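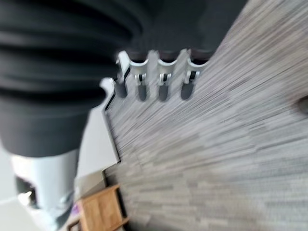

Automating part of a sewing and finishing shop changes the housekeeping before it changes anything else. At Wornetti we brought two arms onto the floor in April, one for picking up and presenting goods and one for stacking, and most of the tips on this page come from the weeks that followed. Soft goods are the hard case. Black fabric lying in broad folds gives a vision system very little to work with: the creases are black, the ridges only slightly lighter, and the usable edge is wherever the material happens to turn. A person finds that edge by touch. An arm needs it shown. The same applies to the floor, where gray streaked carpet makes small dark items hard to pick out, for the operator as much as for the sensor.

Preparing fabric for the arm

Lay dark cloth with one straight edge toward the pick side and press the first fold flat by hand. A single flat band along the edge is enough; the rest of the pile may stay gathered. Do not smooth the whole piece, as the extra time cancels the gain from the machine.

Keep dark goods off dark surfaces. A pale board under the pile improves edge detection more than added light does. Our boards are offcuts from the Kubiak shelving job, sanded and left unpainted. Gloss paint causes glare and should be avoided.

Where a batch mixes black and light pieces, run the light ones first. Threshold settings drift upward during a light run and have to be reset once, at the changeover. With mixed order they are reset repeatedly and the operator spends the shift at the screen.

Brackets, feet and fittings at floor level

Pronged brackets and capped feet should be treated as fixed obstacles and entered in the map individually. Entering the whole row as one block is quicker, but the arm then refuses positions it could reach safely. Check the caps weekly. A missing cap exposes an edge that will catch on cloth.

Metal with a bright finish returns false readings at low angles. Matte tape on the upper edge cures most of this. Replace the tape when it lifts at the corners.

Do not store anything between a bracket and the wall. The gap is outside the mapped area, and items left in it are found only when something is moved.

Carpet tile

Low-pile commercial tile is acceptable under light equipment if the seams are tight. Lift a corner of each tile under the travel path and check the adhesive. Edges that have risen even slightly will stop a wheeled base.

Patterned gray tile hides thread ends, pins and dark crumbs of rubber. Sweep with a magnet bar first, then vacuum along the pile direction – reversing the order pushes pins down into the seams.

Any dark spot that does not come up with the vacuum should be checked by hand. If it is a stain, mark it on the floor plan so the next shift does not check it again.

Speed and stopping

Set the travel speed for the person standing nearest, and only then for the cycle time. Edley, who supplied our controller, ship it with the faster profile active. We changed ours on the first morning. Loss of output was small and complaints stopped.

Images collected while the wrist is moving will be smeared and should not be used for edge finding. Program a short dwell before each capture. If the dwell is skipped to save time, the failed picks cost more than was saved.

What changes for staff

The folding table used to employ two people all day. It now employs one, and the other position has moved to preparation and floor checks. Pay grade was kept. The work is less repetitive and involves more walking, and those with knee trouble should be asked before they are reassigned.

Florin Lazăr, our senior finisher, kept the log of manual interventions for the first month. The total was 1343. In the most recent month it was 274, and the larger part of the drop came from better laying of the cloth. Changes to the program had less effect than we had budgeted for. Anyone planning a similar installation should put training hours into preparation first.

Hand skills decline when not used. We run the table fully by hand one morning a month, with the arms powered down and locked. The first such morning was slow. The record sheets go in the Pusard cabinet, top drawer, filed by shift.

Interventions should be written down at the time, with the fabric type and the position in the pile. Entries made from memory at the end of a shift tend to leave out the short ones, and the short ones are the most useful for adjusting the layout.

Last revised 29 October 2020. Tape and cap part numbers are on the inside of the cabinet door.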